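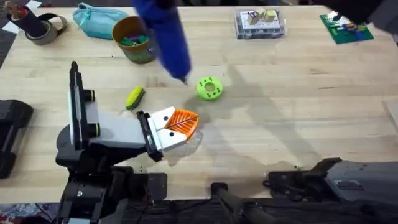 Bench and Tabletop Safety Check, Back Room, Tromness

March 12, 2021
Checked by: Yuzuki Tsuchiya
Shared 77 times

Okay, so I've finally typed this up instead of leaving it on the clipboard with tea on it. A few of you asked for a copy to use in your own sheds and workrooms, so I've left my comments in under each item (sorry, some of them ramble). Mark each line OK, FIX or WATCH. OK means walk away, FIX means before anybody uses the bench again, and WATCH means I'll be squinting at it next time.

1. Top surface: splinters, gouges, lifted edges
Result: OK

I do this one with my palm and then again with an old pair of tights over my hand, which sounds daft but finds a splinter faster than anything else I've tried. Go along the planks first and across them second. The top is that pale butcher-block style and I love it to bits, but it does show everything. No snags this time! There's one spot near the back I sanded in the summer and I always go over it twice out of pure suspicion.

2. Front edge and corners
Result: OK

Run your thumb along the underside of the lip as well. People check the bit they can see and then catch a sleeve on the bit they can't. I'd like the corners rounded over a touch more, at hip height they're no joke, but they're sound.

3. Finish
Result: WATCH

Last coat was Bomurus bench oil and it's holding up nicely in the middle, a little thirsty at the ends. If a drop of water beads up, leave it alone. If it soaks in and goes dark, it's time. Please lay your oily rags out flat outside to dry and don't scrunch them in the bin. I know I say this every time and I'm going to keep saying it, oily rags can heat up all on their own and a bin full of paper is the last place you want that.

4. Legs, bolts and wobble
Result: FIX (done)

Lean on each corner in turn with your full weight. The back left had a tiny rock to it, so I got underneath with a spanner and snugged the bolts, and it's solid now. Don't go mad with the spanner, you can crush the timber under the washer and then you've made yourself a new problem. While you're down there, have a look for anything shoved up against the legs. I found a pencil case. It's at the front desk if it's yours.

5. Small parts left out on the top
Result: WATCH

Right, this is my big one. The lime-green printed ring, the one with the big hole in the middle and the little holes all the way round, sits flat and minds its own business. Same goes for anything wide and low. It's the little upright bits that worry me, they get an elbow and they're on the floor, and a hard little block on a hard floor under your heel is how I did my ankle at the old place. Anything smaller than a matchbox goes in a box when you're finished with it.

The orange leaf shape gets a mention too, purely for being thin. Thin printed things can snap to a nasty edge, so give them a once-over for cracks before you hand them to the kids' group. Run a fingernail along the veins and you'll feel a split well before you see one.

6. Clear plastic lids, trays and covers
Result: WATCH

Clear plastic on pale wood is sneaky. Your eye slides right over it until you've put a mug down on the rim. I'd like a strip of coloured tape on one edge of every clear piece in the room, any colour, I'm not fussy. Check corners for white stress marks while you're at it. A cracked corner goes straight in the bin, no gluing, no "it'll do".
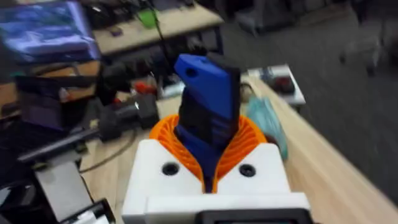
I've put a roll of tape in the top drawer for this and I expect to see it get smaller.

7. Cables and trailing leads
Result: WATCH

The second desk is where I spend most of my time on this item. There are cables in among the dark bits and pieces up there, and dark on dark is hard to read at the end of a long day. What I'm looking for:

- Does any lead hang over the edge where a knee or a bag strap could hook it?
- Is any lead pinched under something heavy?
- Is the outer sleeve nicked, kinked or gone shiny?
- Are plugs pushed fully home?
- Can you follow every lead from one end to the other with your eyes, without moving anything?

If the last one's a no, have a tidy. Hook-and-loop ties please, zip ties leave a sharp little tail when they're snipped badly and I've got the scratch to prove it.

8. Screens and laptops
Result: OK

Keep them back from the edge, and don't balance anything on the lid. If there's glare on the screen, shift the screen and not the lamp, the lamp is clamped where it is so it can't drop on anybody.

9. Anything that moves
Result: OK

Same rule for the whole room, whatever you're using. Know where the stop is before you start, keep your hair and sleeves and lanyards out of the way, and don't reach across the top while something's in motion. Wait, then reach. If somebody else is running it, speak up before you lean in, even if you only want your pen.

10. Storage boxes
Result: WATCH

We've got the clear box on the left side of the bench with the see-through lid, and I'm a fan of it! You can tell if there's something in it without opening it up, and that saves a lot of rummaging. My one grumble is the lid being used as a shelf. There are two little tan cubes standing on it, and if you lift that lid without thinking, off they go. Put things in the box or beside the box. Lids are for closing.

Check that the lid sits down all the way around, that the box slides without catching on the planks, and that you can lift it with two hands without stretching over other people's work.

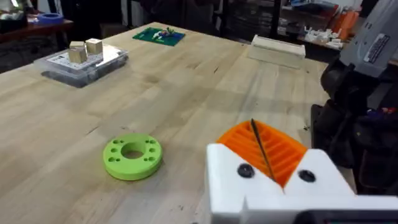 I'd also like a label on the short end of every box, facing out. Big letters. My eyes aren't what they were.

11. Mats, baseplates and trays
Result: OK

The green mat toward the back needs to lie flat with no curled corners. If a corner lifts, turn it over and leave a heavy book on it overnight. Bits of red, white and blue on a green background are nice and easy to spot, so I'm happy for small assembly jobs to stay on the mat between sessions as long as they don't creep off it.

The long white tray along the back edge is fine where it is. The raised rim's doing us a favour, so use it! Round things go in there, loose screws, drill bits, anything that rolls. What I don't want is the tray turning into the place where everything goes to die. Empty it out once a month and be ruthless.

12. Light and shadow
Result: OK

Stand where you'd normally stand and see where your own shadow falls. We get soft grey shadows across the top and I can live with those, but if you're cutting or measuring and your hand's in the dark, pull the spare lamp over. It's behind the door. The switch is on the cord, not on the base, everyone gets that wrong the first time.

Still to do before the next check

- Coloured tape on the clear pieces (item 6)
- Relocate the cubes (item 10), I'm giving whoever owns them a chance to do it first
- Another wipe of oil on both ends of the top
- Ties for the leads on the second desk
- Labels, big letters
- Find out who took my good torch

I do the whole thing in under half an hour if I'm left in peace, a bit longer if someone's put the kettle on. If you're doing it at home you could skip the lamp bit and the labels, but please don't skip the leaning-on-the-corners bit. Print it, scribble on it, change the items to suit your own bench. I'm not precious about it.

Yuzuki

685 views
Comments

Kirari
The tights trick!! Did my kitchen bench last night and found two splinters I'd been blaming on the chopping board for months. Thank you.

Eren
Question on item 3, how long do you leave between coats? I tried a different oil in my garage and it stayed tacky for days. Could've been the cold I suppose.

Yuzuki Tsuchiya
Eren, I leave it overnight and then rub it back with a dry cloth. Tacky usually means too much went on, so wipe off more than you think you should. Go by your tin first though, they're all different.

sawdust_and_socks
The cubes are mine, sorry! Will move them.

Yuzuki Tsuchiya
Bless you. Was it you with the torch as well?

sawdust_and_socks
No comment.

Marg from the front desk
Pencil case has been claimed. Can we add chairs to the list? The one by the window has a loose castor and I nearly went for a ride on it.

Yuzuki Tsuchiya
Good call Marg, it's going in as item 13. I'll bring the spanner.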